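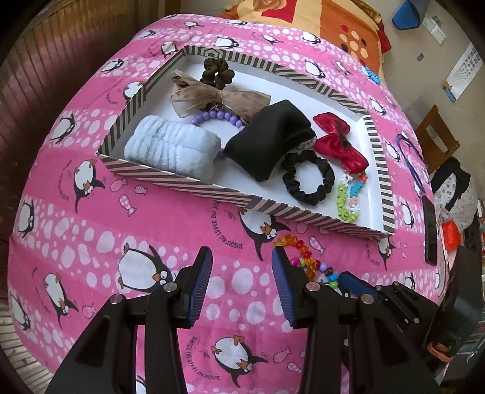

Page 3 of 5

How do you store hair stuff and bracelets without it all ending up in one knot?

Houshang Safavi
I've got scrunchies, bows and beaded bracelets all sharing a striped box lid, and I sort it out on the bed every couple of weeks (penguin sheets, very glamorous). The organza bow gets crushed every time! Do I need a real organizer?

Foscombe131
Nope, keep the lid! Put the soft things like the terry headband and scrunchies somewhere else, a drawer is fine, and save the lid for beads.
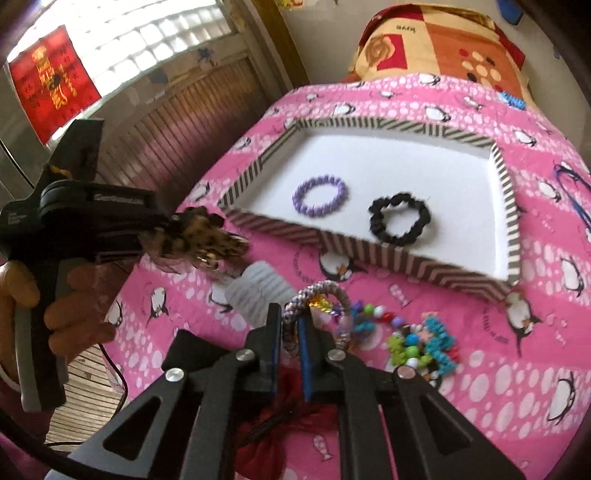
Braided cord ones I'd hang on a hook, they hold their shape better that way. Bows go on top of everything, never under.

wallurix
just get a bag

Asadi
I used a muffin tin for years, one bracelet per cup. Ribbon bows I clip to a strip of felt on the closet door.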